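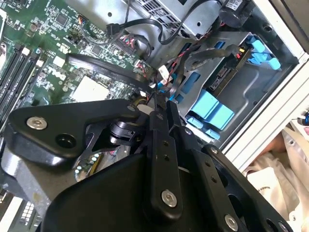
Desktop Service Arm: Frequently Asked Questions

Updated in December
By Ileana Iordache, Skilta Shared Workshop

General

What is the desktop service project?

The project is a member-run build at the Skilta shared workshop. Its purpose is to fit a bench-mounted robot arm with a gripper that can carry out simple work inside open desktop computers: approaching a connector, taking hold of a latch, and lifting out a part that has already been released. The project began with the frame of a retired arm and a set of plates drawn and cut by members. It is known in the workshop as Grillo.

Who is responsible for it?

Tekle Woldemariam leads the mechanical work and approves all changes to the gripper. Ileana Iordache maintains this page and the bench schedule. Members who wish to contribute should write to either of them through the workshop notice list.

Is the arm autonomous?

No. At present, every motion is commanded by a person at the bench, either directly or by replaying a path that the same person has recorded. The project has no plan to run the arm unattended.

Why were desktop computers chosen?

The workshop receives a steady supply of old desktops for repair and parts recovery, so practice material is easy to obtain. The inside of a desktop case also presents a useful range of difficulty. Memory slots and drive latches are fairly large and stay where they are. Cables do not, and they remain the hardest part of the work.

The Gripper

How is the gripper built?

The current version uses black machined plates and linkages joined with socket-head bolts. Two parallel finger links carry the motion forward from a pivot joint. The links were kept narrow to leave some view of the board past the joint, although the gripper still hides a good deal of what lies directly beneath it.

May I build a copy at home?

Yes. The drawings are available to any member. The plates can be cut on a small mill, and a patient builder can produce them with a drill press and files. Members who have done so report that the pivot is the part most likely to need a second attempt. Please cut the pivot first. If it binds when assembled by hand, it will bind under the motor, and further work on the plates should wait.

What does a copy cost?

The parts list for the gripper alone came to $600 when last priced. The arm is a separate matter. Members working at home have used a range of secondhand arms, and the project cannot advise on the purchase of any particular model.

Which bolts should be used?

Use the sizes given on the drawings and do not substitute longer ones. A bolt that stands out from the link by even a small amount can catch a cable on the way into the case. Check every bolt on the finger links before each session – the outer ones work loose first.

Can the fingers be padded?

Thin rubber sheet has given good results on plastic latches. It is less suitable for connectors, where the added thickness prevents the fingers from fitting between neighboring parts. Pads should be replaced when they begin to shine.

Working Inside a Case

How should a computer be prepared?

Unplug the computer from the wall, hold down its power button for several seconds, and remove the side panel. Set the case on the bench with the motherboard facing up and clamp it. An unclamped case will slide when the gripper pushes against a latch. Touch bare metal on the case before reaching in, and wear the grounded wrist strap provided.

Must the power supply be removed?

No, but it must never be opened. The power supply can hold a dangerous charge after the computer has been unplugged. Members may work near it with the cover in place. The fingers and any metal tools must be kept away from its vents.

What should be done about the cables?

Route loose cables out of the planned path before the arm is moved. Ribbon cables and drive cables often cross the board at the height at which the gripper travels, and a snagged cable can pull a connector off the board. Where a cable cannot be moved, record a path that enters from the other side.

How fast may the arm travel?

Outside the case, members may use the normal bench speed. Inside the case, the controller must be set to 26 millimeters per second or less. This limit applies to recorded paths as well as direct control.

Where may a person stand?

The operator may sit beside the open side of the case, within reach of the stop button. Hands must stay out of the case while the arm has power. If a part must be moved by hand, press stop, wait for the indicator to go dark, and then reach in. Visitors are asked to remain behind the yellow line.

What happens if the gripper touches the board?

Press stop and back the arm out using the slow release control. Do not reverse the recorded path, as it may drag the fingers across the components. Note the contact in the log, even where no mark can be found.

Bench Time and Records

How is the bench reserved?

Sessions are booked on the sheet next to the Wanigasekara bench. Each session lasts two hours. The bench closes at 9:30 p.m., and the last half hour of any evening booking should be kept for putting away tools and parts.

Is training required?

Yes. New operators complete one supervised session before working alone. The session covers the stop button, the speed limit, and the clamping of the case – members with previous experience are not exempt.

What is Seva?

Seva is the logging program used at the bench. It stores commanded positions, motor current, and any notes typed by the operator. The log must be running before the arm is switched on. Each file holds up to 1,000 entries, after which a new file is started without interruption.

How many positions can be saved in one path?

The controller accepts 66. Longer jobs should be divided at a point where the gripper is fully clear of the case.

May I bring my own computer?

Members may bring their own machines for practice. The workshop accepts no liability for damage to them, and drives containing files of any value should be removed beforehand. Computers left on the shelf without a name tag are treated as donations.

Where should faults be reported?

Attach a red tag to the arm, switch it off at the wall, and write to Tekle Woldemariam with the name of the log file. The bench remains closed until the tag has been removed by him.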